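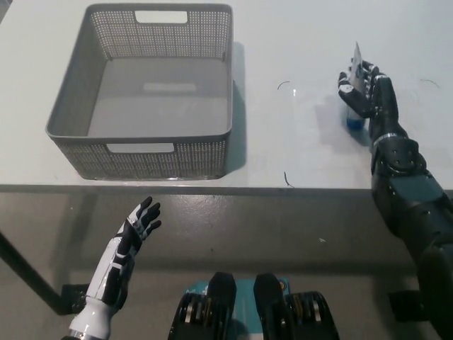 I've been swapping hands on my two-armed robot since June, and my inbox is mostly questions about which one to buy, so I finally put the answers on one page. My usual test is boring on purpose: pick something up off the white table, carry it over, let go of it in the basket. The gray plastic basket with the square holes is a good target for this because the walls are rigid and there's a handle cutout on the near side and the far side, so I can switch to a basket carry without resetting the table. The small bottle with the blue base is the object I get asked about most, and the black hand closes around it with the thumb wrapping the left side, pretty much the grip I'd use myself.

Which hands have you tried so far?

Three that I'd call serious. The Brasetti is a plain two-finger parallel gripper, the Clakis is a multi-fingered hand, and the Zamfir is also multi-fingered but with softer fingertips. I had a suction cup on there for a while too, but I'm leaving it out because I never gave it a fair chance (I kept using it on fabric, my own fault).

Okay, so which one wins?

Depends what's on your table! For boxes and blocks I still reach for the Brasetti. It opens, it closes, and I can teach a new grasp before my coffee is gone. For bottles, cups, anything round that wants to roll away from you, the Clakis is much nicer, and you can be sloppier about the approach angle. The Zamfir has the gentlest touch of the three, but it's slow to close and I get impatient with it.

Do I really need five fingers?

Probably fewer than you think. I ran the Clakis with 2 fingers disabled for a whole afternoon and my bottle picks barely changed. Where I missed them was on handles. Getting fingers through a slot in a basket wall and then curling them takes a bit of finesse, and the extra fingers help steady the load once you lift.

How many grasps is all this based on?

887 logged picks, at the time I updated this page (9 October 2024). I know that's small next to a proper lab. Every pick gets a pass or a fail and a short note, and the notes have been way more useful to me than the totals. "Slid down during lift" and "knocked it over on approach" are both fails, but they send you off to fix completely different things.

Where should the camera go?

On the head, looking down. I tried one on the wrist and loved it for the last inch of the approach, then hated it the moment the fingers closed, when all I could see was knuckle. From the head you get both hands and most of the work area at once. The catch is that the arm blocks part of your view when it reaches straight out. I get around that by coming in from the side.

My camera keeps getting confused by the table. Help?

White tabletops are great for contrast and not so great for glare. If you have a light right above, move it or put some baking parchment over it (not touching the bulb, please). Shadows matter too. A hand throws a good-sized shadow on a white surface, and my first detector kept wanting to grab the shadow. Darius Dobre wrote to me with a fix I still use: record a few passes with the arm moving and nothing on the table, and add those to the training set as "there is nothing here."

And wipe the table down before a run. Stray hairs and bits of wire show up as thin dark curves and they're exactly the kind of thing an edge detector gets excited about. I say this as a person who is forever forgetting to do it.

What controller do you run?

Fudside, the older version. I tried the newer one and went back, mostly because my finger speed settings didn't carry over and I had 14 of them to retype. If you're starting fresh, get the new one, the menus make a lot more sense.

How hard should I squeeze?

Start lower than feels right and go up a little at a time. With a small bottle, the thumb does most of the deciding. If it lands too high the bottle tips, and cranking up the force only tips it faster. Move the thumb first, then mess with the force.

Can I send you my own results?

Yes please! Tell me the hand, the object, and what went wrong. I read everything, though I'm slow to answer when I'm in the middle of rewiring a wrist.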